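Reducing Standby Electricity Use in Shared Student Housing
Project report, Building Services module
Lai-ching Poon

1. Background

Residents of the Jarkesholm housing block pay a flat monthly charge for electricity, so individual use is not visible to them. The block manager, Cheung, reported that night consumption stayed high even when common rooms were closed. This project measured the standby load in two apartments and tested whether switched outlet strips would lower it. Heating and hot water are on a separate supply and were left out. 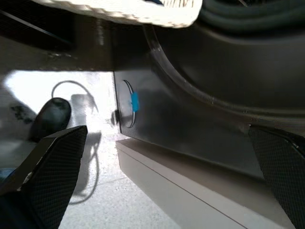
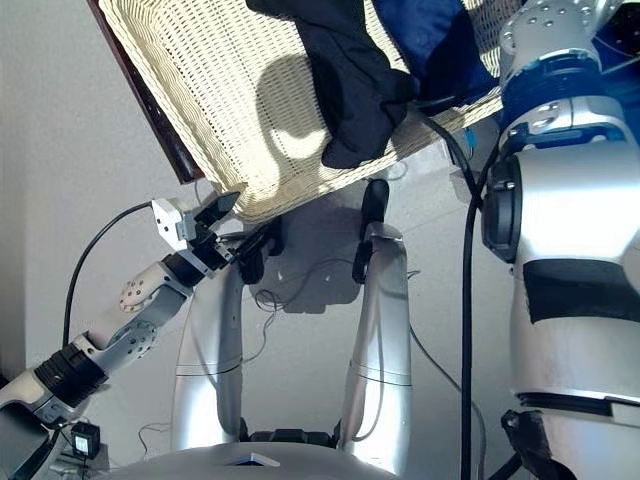
2. Method

A Nasov plug-in meter was fitted between the wall outlet and each appliance group. Groups were defined by outlet, because several appliances shared a strip and could not be separated without rewiring. Readings were logged by the meter and copied to a spreadsheet every Tuesday.

The work had two phases. In the first, residents used their appliances as usual. In the second, the television, game console and desktop computer groups were moved to switched strips, and residents were asked to turn these off before going to bed. The refrigerator and router were metered but not switched.

Standby load was defined as the lowest steady reading between 2 a.m. and 5 a.m. Nights when a resident was still using a computer in that period were removed by hand. The refrigerator cycles on and off, so its mean over the full window was used instead.

3. Results

The apartments differed more than expected. Apartment A had few appliances and a low standby load in both phases. Apartment B had a combined standby load of up to 300 W on some nights in the first phase, most of it from a desktop computer that was set never to sleep. After the strips were installed, the load in B fell sharply on nights when they were used and returned to its earlier level when they were not. The data set held 3,000 usable readings after cleaning.

The router load was constant. The refrigerator in A drew more than the one in B — probably a worn door seal, though this was not checked.

4. Sources of error

The Nasov meter is less accurate at very low loads, so the values for phone chargers should be treated as upper limits. Clock drift between the meters was corrected using the Fimuteo logging script, which aligns each file to its first and last entries. Residents also knew they were being metered, and this may have changed their habits in the first phase.

5. Further work

Changing the sleep setting on the computer in B should be tested separately from the strips. The present data cannot separate the two effects — the computer was on a switched strip throughout the second phase. A longer first phase, starting before May, would also give a better baseline.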